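Print this page | E-mail this thread

Plondach Manipulation Forum
Methods and Results
Topic: Glare augmentation and the Trikia grasp policy

rteoh_lab
Members are invited to comment on the result circulated by our group in August. The policy was trained on 1000 hand-held gripper demonstrations. We then added 30 demonstrations recorded with glossy tableware under the overhead lights and trained it again. On the held-out dishes, grasp success rose to 93 percent. No change was made to the network or to the controller.

The dish category accounts for most of the gain. A square white dish with a shiny silver rim, set on the pale green tray, is representative. The reflection runs diagonally over the base, between the two fingers, and the earlier policy tended to treat such a streak as an edge.

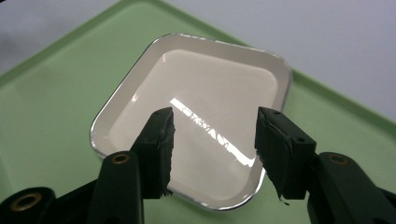

Category: Reflective objects, wrist view

dace_dzene
Thank you for posting the result. I must register a reservation. The added demonstrations differ from the original set in more than glare. The padding on both fingers is torn and peeling along the edges, and a policy may well learn the appearance of worn pads together with the grasp. Was the held-out set recorded with the same pads?

rteoh_lab
It was. The pads were not replaced between the two sessions. We accept that this leaves pad condition uncontrolled.

zorer_bench
Our group does not share the concern. We ran the Harahap baseline with new pads and with worn pads and found no difference in success on ceramic objects. In our view the lighting explanation is sufficient.

dace_dzene
With respect, the Harahap baseline uses a fixed overhead camera, so the fingers occupy very little of its input. In a wrist view they are large and always present. The two cases should not be compared directly.

zorer_bench
That point is fair as to the camera. I would still expect a pad effect to appear on matte objects as well, and the report shows none.

rteoh_lab
The matte set contains 14 objects - too few, in my judgment, to settle the matter. We will repeat the evaluation with new pads and the same lighting, and will post the failures along with the totals.

Print | E-mail

Reader comments (3)

gantry_user: Please include the exposure settings with the repeat run.

mlk_arm: We see the same false edges on steel bowls. A diffuser over the lights helped more than additional data did.

p_ostrow: Will the 30 added demonstrations be released separately from the main set?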